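Ezekiel Ambrose
13 August 2023

Every bedding ad now shouts a thread count. Sultard sells an 800 set for $240 and I don't buy it – the number, I mean. Or the set.

You can only fit so many threads in an inch. Past that, sellers count the plies inside each yarn.
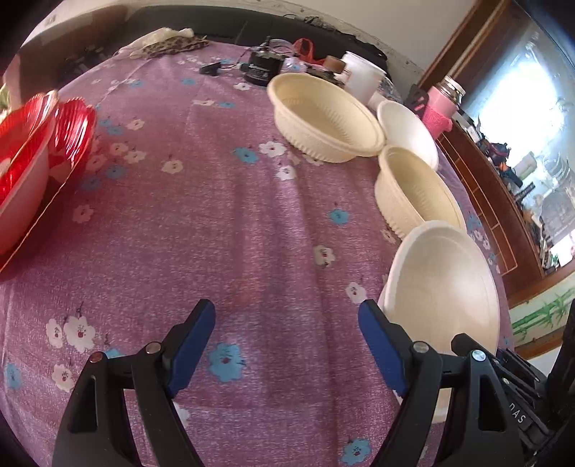

Purple floral, no thread count quoted.

Van Dusen's listing says "hotel grade." Which hotel? I asked in May. Still waiting.

Rudia brags about 3500 five-star reviews. I read 191 of them and most were about shipping.
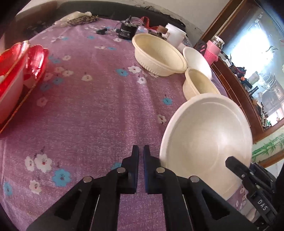 So what should I look at before buying sheets?
Fiber, weave and the return policy. If the label hides the fiber, skip it.

Utitz at least prints the weave on the package. Low bar, but okay.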